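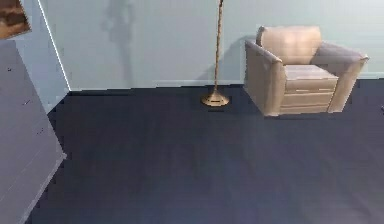
Reverberation in Student Common Rooms: A Report on the Parsons Hall Acoustics Project

1. Introduction

The purpose of this project was to determine why conversation in the ground-floor common room of Parsons Hall is difficult to follow when the room is in use, and to recommend changes that the residence office could carry out within a single budget year. Residents had raised the matter in the annual housing survey. Room acoustics depend on volume, on the surfaces that enclose the space, and on whatever is placed inside it. A room with dark carpet across the floor, a bare pale wall, and a single upholstered armchair near that wall has absorbing material at floor level and very little above it, so sound traveling between facing hard walls can persist long after the floor has taken its share. The common room at Parsons Hall is larger and more heavily furnished, but the same imbalance between floor and walls was suspected from the outset.

2. Background

Reverberation time is the interval required for sound to fall by 60 decibels after the source stops. Short times favor speech. Long times favor certain kinds of music and make speech tiring, especially for listeners with hearing loss and for those working in a second language. Carpet absorbs well at high frequencies and poorly at low ones. This leaves many carpeted rooms sounding dull and muddy at once, a complaint that appeared in the survey comments in several forms.

3. Method

Measurements were taken on a Sunday in December, before breakfast, with the ventilation turned off. A balloon burst served as the impulse source. Recordings were made at 15 positions on a grid marked with tape, and each was repeated after the doors to the corridor had been closed. The recordings were processed in Darnex, the analysis package licensed to the department, using its default octave bands. Jamie Ackroyd was responsible for the recordings and for calibrating the microphone.

A second series was taken with 20 residents seated in the room. Clothing and bodies absorb sound, and the team considered it important to know how much of the problem would remain during ordinary use.

4. Results

The decay was longest in the low and middle bands and shortest in the high bands. Closing the corridor doors lengthened the decay slightly at the positions nearest to them and made no clear difference elsewhere. Seating the residents shortened the decay in the high bands, where the room already performed well. The middle bands — those most important to the understanding of vowels — changed very little.

Two positions near the kitchen hatch gave irregular curves and were excluded. The team believes that a refrigerator was running at the time, but this was not recorded in the log.

5. Options Considered

Two products were compared. Akura wall panels are fabric-covered and are fixed directly to plaster. Skatine baffles hang from the ceiling on wires and would require a contractor. The quotation for the panels came to $1,649, including fixings, against a project limit of $2,000. The quotation for the baffles did not include labor and could not be compared on equal terms. Heavy curtains were also discussed, but the fire safety requirements were not settled in time for this report.

6. Recommendations

The team recommends that panels be installed on the long wall opposite the windows, at the height of a seated listener's head and above. Half of the panels should be mounted with an air gap behind them to improve absorption in the middle bands. Measurements should be repeated at the same positions after installation, with all kitchen appliances switched off. The grid plan and the original recordings have been placed in the department's shared folder for that purpose.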